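Teaching a robot to put the shopping away

The unit in Bivgate used to sell bathroom fittings. It now holds white tables and robot arms, and a great deal of fruit and vegetables. The people who work here are paid to move food from one place to another by remote control, all day, while a computer keeps a record of how they do it.

The firm is called Horiddale. It does not build robots and does not sell them. What it sells is examples. A company that wants an arm to pack, sort or tidy needs thousands of recordings of the job being done properly, and a learning system is then trained on those recordings until it can make a fair attempt by itself. Somebody has to produce them, and for one project this autumn that has been the job of the staff at Bivgate.

The project is known in the building as Kitgate. Its subject is the handling of fresh produce: picking up a single item from a board or table and setting it down in a basket, or taking it out again. A shift is split into short recordings called episodes. In each one the operator holds a pair of hand controls, and the arm follows. When the item is where it should be, the operator presses a pedal, the episode is saved, and the items are laid out again in a different order.

The laying out takes longer than visitors expect. If the pepper is always on the left, the system will learn to reach left. It may learn nothing about peppers at all. So the order changes, the spacing changes, and the basket is moved or turned. Operators work from a printed sheet that tells them which items to use and which one to pick, but the exact positions are left to them. Supervisors have found that people fall into habits even so. One operator's layouts were so tidy that a whole morning of them had to be spread thinly through the set.

Real food is used throughout. Horiddale tried plastic fruit in its first weeks and gave it up. Plastic peppers are all the same pepper. They are also light, and they skid when a finger touches them, so the operators learned a soft way of gripping that was no use for anything with weight in it. Real ones bruise and have to be replaced, and the weekly order from the greengrocer is now one of the larger running costs after wages and rent.

Long items are the hardest. A cucumber picked up near one end will tip, and if it tips it swings, and it may knock whatever is next to it. New operators nearly always go for the end that is nearest the arm. They are taught to look for the middle and to turn the wrist before coming down, so that the fingers close across the cucumber. Chillies are a different problem, being thin enough to slip between the fingers if the grip is not square.

Failed attempts are kept. This surprised me, but the reasoning is simple enough. A system that has only seen perfect picks has no idea what to do when it drops something. An episode in which the operator fumbles and then recovers is marked as such and goes into the set. An episode in which the item ends up on the floor is marked too, and held separately.

By the time I visited, the Kitgate set stood at 1406 accepted episodes, recorded by a team of 18. Each operator works for three hours at a stretch, with breaks, and then moves to checking. Checking means watching other people's episodes and deciding whether the label matches what was done. Most of the staff said they liked it less than driving the arm.

The customer is Benkirane, which runs grocery depots and wants to know whether an arm can deal with mixed baskets. It will test a trained system on items that were left out of the recordings on purpose, and six kinds of produce have been held back for this. The list is kept from the operators, who have their own theories about aubergines.

The pay is a little above what the warehouses nearby offer, and the work is lighter, though several people mentioned sore shoulders. Some had come from shop work, and one from a dental laboratory.
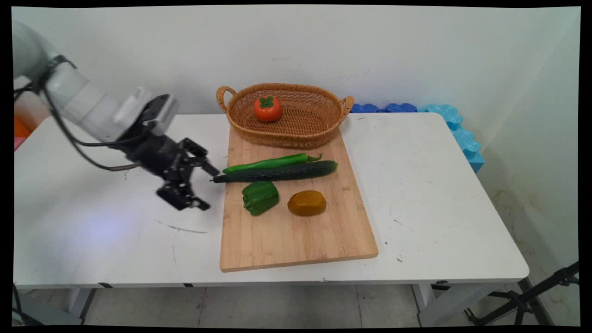 Recording is due to finish at the end of November. After that the tables will be cleared for a job involving folded towels, and most of the team have been asked to stay on for it.

Comments

marrowfat: Where does all the bruised veg go at the end of the day? The article doesn't say.

pell_street: My sister did a job like this, with cups. She said her hands kept doing the grip in her sleep. Good pay for the area though.

Old Depot Hand: I packed baskets for years and the cucumber bit is right. Hold it in the middle. We told every new starter the same.

tinribs: Would have liked more on how they choose what gets rejected. Who checks the checkers?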